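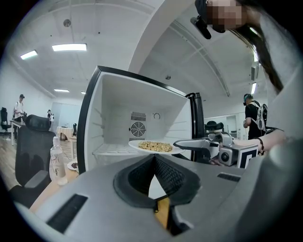 Nikola Tokarz wrote that the flicker only shows up in the reels scanned at Arsenault, never in the workprint, and wants to know if the fault is in the scan or in the negative.

It's 35 mm color negative, 811 feet, shot at 24 fps under household fluorescents. The flicker repeats every 3 frames.

Hanna Borkowska
Check the shutter angle first. At 24 fps with a 180 degree shutter you will get a beat against 60 Hz magnetic ballasts. At 144 degrees the exposure is 1/60 second and the beat mostly goes away. If the workprint is clean, though, it isn't the lights. Ask for a rescan of 200 feet with auto exposure locked.

Aleksandra Bednarek
had same thing, was the scanner

Bronisława Borkowska
Compare the edge area outside the picture, between the perforations. If the density there pulses too, the scanner lamp is unstable. If it holds steady, look at the camera. You need an overscan file for this, so request one.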